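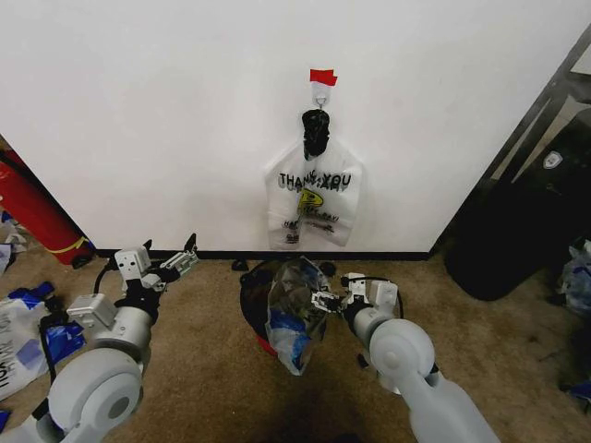
Changes to the bag handling procedure

From April, both arms at the Timby site will run under the revised procedure for soft and thin plastics. The main points are set out below, and the full version is in the Mostow binder beside the charging bench.

Hooks go on the wall with one hanging bag each, and the hook position is marked with red tape. If a hook moves, the tape moves with it and the change is written in the log before the next run.

The bin stays directly under the hanging bag. Check it at the start of every block of 15 runs, and centre it again if it has been bumped.

Bags already used go to the side, clear of both arms. Stop the arms before you reach in to collect them, even for one bag. Last quarter we logged 59 stoppages, and most were for film caught in the finger rails - these need to be cleared with the power off.

Fire extinguishers should be upright on their brackets and personal bags kept in the lockers. Le Roux auditors will look at both when they visit.

Operators who have not done the Inach refresher have until the end of the month. It takes 4 hours, and sign-up sheets are at the front desk.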